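Washstand

A washstand is a piece of furniture, or a fixed counter, made to hold the things needed for washing the face and hands. The term was first used for a small table carrying a basin and a pitcher. It is now also applied to the built-in bathroom vanity, which took over most of its uses once running water reached private homes.

Early forms

Before indoor plumbing, washing was usually done in the bedroom. The basin rested on the top of the stand or in a round hole cut through it, and a shelf underneath held the pitcher. Corner models with three legs were common in small rooms. Larger stands had a raised back to keep water off the wall, a towel rail at one side, and a drawer for soap and razors. Marble tops were favored in wealthier homes for their resistance to staining.

Millberg was a regional center of the trade. Its best-known workshop, Grodico, sold plain pine stands to boarding houses and hotels, and a surviving order book from the firm lists 867 stands shipped in a single year. The Jandedcombe pattern, named for the town where it was first sold, had a hinged lid that closed over the basin so that the piece could serve as a writing table during the day.

Decline and later use

Piped water made the pitcher unnecessary, and the basin was joined to a drain. Cabinets were then built around the pipes, and the stand became part of the room. Older examples have often been turned into side tables or fitted with modern sinks, a change that usually lowers their value to collectors. The Prendergast collection in Millberg holds up to 2,000 pieces of washing furniture and related ceramics, two of them complete Jandedcombe stands with their original basins.

Modern bathroom interior

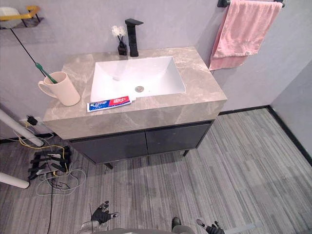
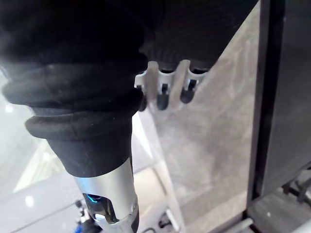 Terms

In American usage, "vanity" formerly meant a dressing table with a mirror and a seat, and furniture dealers still use it in that sense. "Commode" may refer to a closed washstand with a cupboard below, although the word has several other meanings. "Lavatory" is used in plumbing codes for the basin itself.

See also: Dressing table; Pitcher; Sink; Towel rail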